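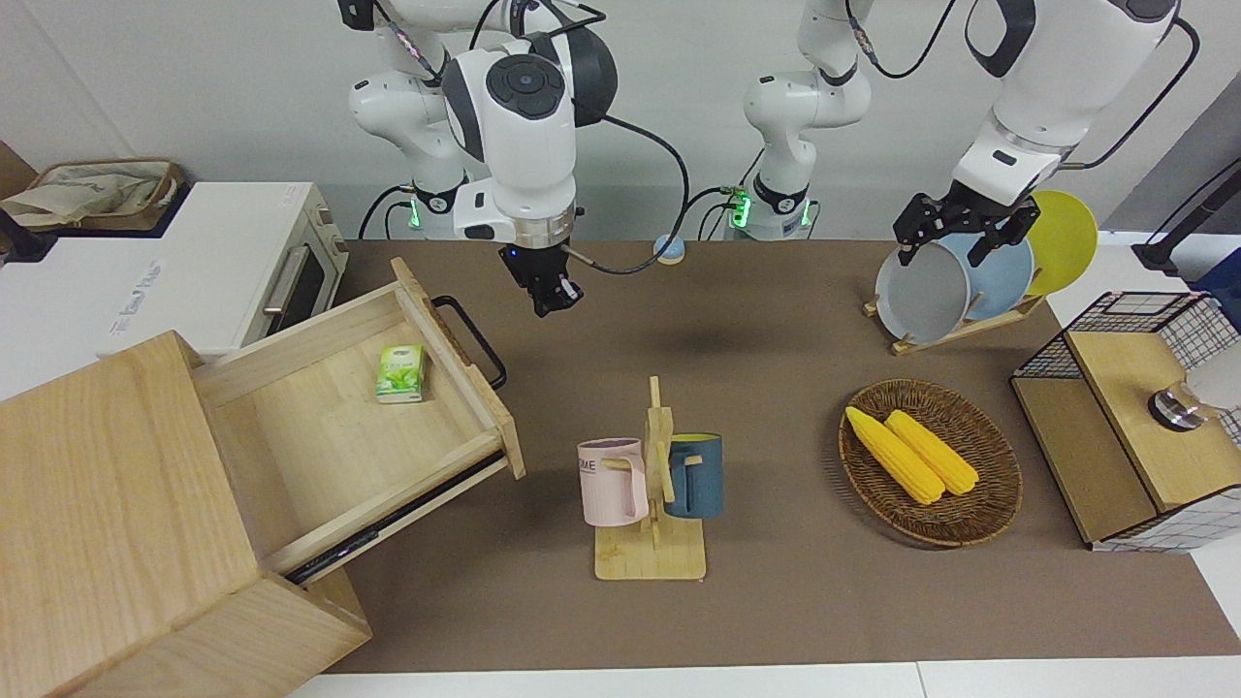
The bench at the Brindier open day, with plates in the rack and the tissue drawer open.

Kitchen tips from the robot open day at Brindier

Last month's column was on pantry moths and I promised knives for this one. Knives will have to wait. I spent a Monday at the Brindier workshop in Egan, where they had robot arms putting household things away in front of visitors, and I came home with more notes about kitchens than about robots.

The day ran from ten until three. Groups of 23 went through at a time, and each group got a talk, a demonstration and as long as it liked to ask questions. Birutė Vanags gave the talk for our group. She told us the arms had handled plates 2,533 times since March, and that the dropped ones had taught them more than the rest.

Most of what she said about setting out a bench for a machine also works for a person with sore hands, a small kitchen or a teenager on dish duty. I have tried these at home for a few weeks.

Plates

Stand them on edge if you have the room. A gripper with two fingers can take a standing plate by the rim, but a plate flat in a stack gives it very little to hold. The same goes for anyone with arthritis. A wooden rack with wide slots is easier than a wire one with narrow slots, and it is kinder to the glaze.

Leave a gap between plates if the rack allows it. When the rims touch, you lift one and knock the next. I took two plates out of my own rack and keep them in the cupboard for company.

Wooden racks need looking after. Wipe the crossbars with a cloth and a little white vinegar, let them dry overnight, and rub in food-grade mineral oil when the wood starts to look grey. Don't soak them.

Mugs

A mug tree takes up less bench than a row of mugs and keeps the rims off the shelf. Put the heaviest mugs on opposite sides so that it doesn't tip. If yours still wobbles, stick felt dots under the base. A packet of 300 is far more than you'll need, so share it with a neighbour.

Point all the handles the same way. Birutė was firm on this. An arm that has to work out where the handle is takes much longer over it, and so do I before my first coffee.

The bench top

Cover it with something plain that doesn't shine. Glare makes it hard for cameras to find the edges of things, and it is no better for people with poor eyesight. A plain mat in a mid colour suits both. Patterned tablecloths were the worst of everything they tried, according to the talk.

Give each thing its own spot and put it back there. I marked mine with masking tape underneath, where it can't be seen, and the colander has stopped wandering. 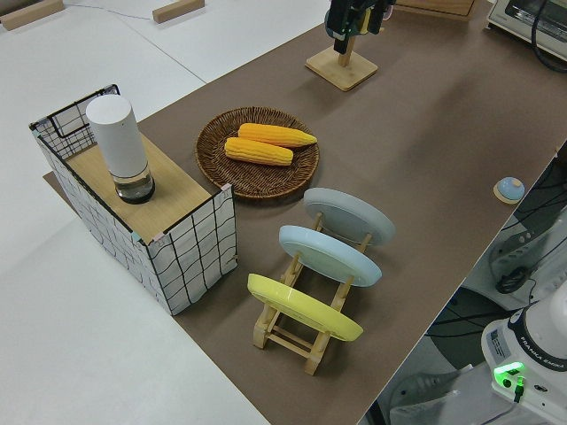
Darius Vasiliauskas wrote in after I mentioned the visit in the newsletter: I went through in the afternoon group and I don't agree about the mat. We had one on our bench in Ustton and crumbs got under it every day. In the end I took it up and sanded the bench top back to a dull finish, and that did the same job with less cleaning. I do agree about the handles.

That's a fair point about crumbs. If you use a mat, lift it once a week and wipe both sides. A mat with some weight to it will stay flat without tape.

Shallow baskets

Use a low, open basket for corn, onions and anything else that rolls. You can see what is in it, and you can reach in from any side. Wicker lets the air through too. To clean it, brush it dry with an old toothbrush, then go over it with a damp cloth and stand it in the shade. Full sun makes it brittle.

Don't fill it past one layer. The thing at the bottom is always the one that goes off.

Drawers

The drawer part of the visit was the one I had questions about. Mine stick, and I wanted to know what they did about theirs.
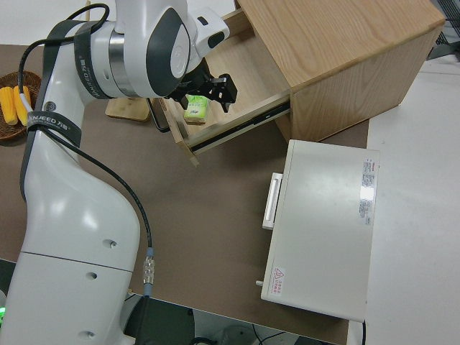 The answer was to keep the slides clean. Pull the drawer right out, vacuum the rails with the narrow nozzle, and wipe them with a dry cloth. Use a dry silicone spray on metal runners. Cooking oil goes gummy and collects fluff. For old timber runners with no metal, rub a candle stub along both faces.

Keep small packets, such as tissues, in a drawer by themselves or in a tray. Under a pile of tea towels they get pushed to the back and jam the drawer. The Brindier people keep a log of every drawer they open and had reached 1,512 when we were there. The few that went wrong were mostly something caught at the back.

Fit a bar handle if your knobs are hard to grip. A bar can be pulled with two fingers or hooked with a wrist. Measure between the screw holes before you buy, as the old holes are a nuisance to fill. Stikow on the main street in Egan sells handles singly and will let you take one home to try.

Knives next month.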